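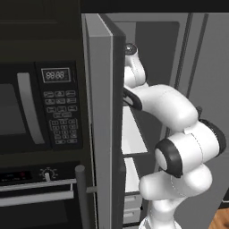
Figura 3. Entorno de cocina simulado: brazo blanco con la pinza apoyada en el borde interior de la puerta del frigorífico. A la izquierda, microondas y horno empotrados.

4. Planificación de compras a partir de la simulación

4.1. El problema de comprar antes de saber

Los laboratorios suelen redactar el presupuesto de un robot doméstico en el orden inverso al razonable. Primero se elige el brazo, por lo general el que sale mejor en los vídeos, después se compra una cocina que quepa alrededor y por último se descubre qué tareas puede hacer uno dentro de la otra. La convocatoria que financia este trabajo obliga además a cerrar la lista de material inventariable antes de comenzar el primer experimento, con lo que el error queda protegido administrativamente durante toda la vida del proyecto.

En esta sección describimos cómo utilizamos la cocina simulada de la Figura 3 para decidir qué comprar, qué alquilar y qué dejar de desear. Conviene aclarar el alcance. No evaluamos aquí la calidad de las políticas de control (véase la sección 5), y tampoco afirmamos que el simulador prediga el comportamiento del equipo real con la fidelidad que exigiría un ingeniero o un seguro. Nos interesa una pregunta más modesta: si una partida del presupuesto cambia de tamaño, de posición o de proveedor, ¿cambia también lo que el robot alcanza a hacer?

4.2. Catálogo de tareas y partidas

El catálogo inicial comprendía 66 tareas, heredadas en su mayoría de la propuesta original. Algunas eran claras («abrir el frigorífico», «cerrar el microondas»). Otras habían sido escritas para convencer a un evaluador y resistieron todos los intentos de convertirlas en una trayectoria; «asistir en la gestión integral del desayuno» es la que recordamos con más afecto. Tras la revisión quedaron 51 tareas con una condición de éxito verificable, que son las que se usan en el resto del artículo.

A cada tarea se le asignaron las partidas de las que depende. Abrir el frigorífico, por ejemplo, depende del brazo, de la pinza, del propio frigorífico y del pedestal, una partida que no figuraba en la propuesta. En el simulador los robots se colocan donde uno quiere. En un edificio hay que fijarlos a algo, y ese algo tiene plazo de entrega.

Las puertas resultaron ser el elemento que más partidas arrastra. Una hoja como la de la Figura 3 ocupa, una vez abierta, buena parte del espacio por el que debería pasar el brazo, y la pinza puede necesitar trabajar sobre el canto y no sobre el tirador, que en nuestro modelo es un cilindro vertical unido a la puerta por una pieza corta. El catálogo comercial de un frigorífico da la anchura del aparato con la puerta cerrada. La anchura con la puerta abierta suele venir en un plano aparte, cuando viene.

4.3. Procedimiento

Para cada configuración del presupuesto ejecutamos el catálogo completo variando la altura del pedestal, la distancia a la línea de muebles y el lado de apertura de la puerta. En total se ejecutaron 3,802 episodios (mantenemos la coma de millares que imprime el registro, por coherencia con los datos suplementarios). Una tarea se considera cubierta por una configuración cuando existe al menos una posición del pedestal desde la que se completa sin colisión con el mobiliario. El criterio es generoso, y lo es a propósito: una tarea que no se cubre ni siquiera así no justifica ninguna compra.

Los precios proceden de ofertas solicitadas por escrito a tres proveedores. Madby ofreció el brazo y la pinza como un solo lote. Flovudero los presupuestó por separado, con un controlador adicional que nadie del equipo había pedido y que, según la oferta, era imprescindible. Bhatia presentó una opción de alquiler con derecho a compra, redactada con tal prudencia que necesitamos dos reuniones para determinar qué parte era el alquiler. Todas las ofertas se congelaron a 29 de febrero de 2024, fecha a partir de la cual dejamos de abrir los correos que anunciaban «condiciones mejoradas».

El mobiliario se trató como una partida más. La cocina simulada incluye electrodomésticos empotrados, un microondas sobre un horno, y la tentación de reproducirla pieza por pieza en el laboratorio fue considerable. R. Pant defendió esta opción con argumentos de validez experimental. B. Negi, que firma los pedidos, defendió la contraria con una hoja de cálculo.

4.4. Resultados

La primera observación es que el alcance nominal del brazo explica poco. Pasar al modelo inmediatamente superior de cualquiera de los dos vendedores añadía tareas de estante alto y quitaba tareas de frigorífico, pues el codo de un brazo más largo también tiene que estar en alguna parte. En cambio, un pedestal de altura regulable, que es un objeto sin ningún prestigio y no aparece en la portada de ninguna memoria, mejoró la cobertura con los dos modelos.

La segunda observación se refiere al lado de apertura. Con la puerta batiendo hacia el robot, las tareas de los estantes interiores exigían casi siempre una maniobra previa para rodear la hoja. Invertir las bisagras eliminaba la maniobra en la mayor parte de las posiciones ensayadas. Se trata de una modificación que muchos fabricantes de electrodomésticos permiten hacer con un destornillador. Antes de conocer este resultado habíamos reservado una cantidad para una base móvil, destinada a resolver el mismo problema con ruedas, baterías y un contrato de mantenimiento.

La tercera es negativa. El simulador no nos ayudó a elegir la pinza. Los contactos con el canto de la puerta son sensibles a los parámetros de fricción, y con valores igualmente defendibles obtuvimos clasificaciones opuestas de los mismos productos. Decidimos no publicar una tabla cuyo ganador dependiera de un decimal. La pinza se alquilará durante la primera fase y se comprará, si procede, después de haberla visto cerrarse sobre una puerta de verdad.

4.5. Presupuesto resultante

La lista final contiene un brazo, un pedestal regulable, un frigorífico con bisagras reversibles, un horno y un microondas de exposición sin conexión eléctrica, y el alquiler de la pinza. La base móvil desaparece. También desaparece la cocina completa, sustituida por un tramo de muebles que puede desmontarse cuando el departamento recuerde que la sala tenía otro uso.

Añadimos dos partidas que la simulación no podía sugerir. La primera es el transporte interior: el brazo viaja en una caja que no cabe en nuestro ascensor, hecho que ningún motor de física contempla. La segunda son 288 horas de técnico para montaje, calibración y recalibración. La propuesta original preveía que el montaje lo realizaría «el equipo investigador», fórmula que en la práctica designa a un doctorando y lo que queda de su tarde.

Para registrar la relación entre tareas y partidas empleamos Flidis, nuestra herramienta interna de seguimiento. Consiste en una tabla con permisos de edición restringidos, y buena parte de su utilidad reside en lo segundo. Cuando alguien propone un equipo nuevo debe indicar qué tareas del catálogo pasarían a estar cubiertas. Desde que el campo es obligatorio, las propuestas han disminuido - o al menos llegan por otros cauces.

4.6. Limitaciones

El estudio contempla una sola distribución de cocina y un solo frigorífico modelado. Una puerta más ancha, un tirador empotrado o un segundo mueble enfrente podrían alterar el orden de las partidas, y no recomendamos trasladar nuestra lista a otro laboratorio sin repetir al menos los episodios de apertura. Tampoco se modeló el contenido de los estantes. Un frigorífico vacío es un entorno de trabajo muy cooperativo.

Por último, el criterio de cobertura ignora el tiempo. Una tarea completada con lentitud cuenta igual que una rápida, lo cual favorece a los equipos baratos y quizá también a sus autores. La incorporación de un coste temporal está prevista para la revisión de octubre, junto con los plazos de entrega reales, que para entonces esperamos conocer.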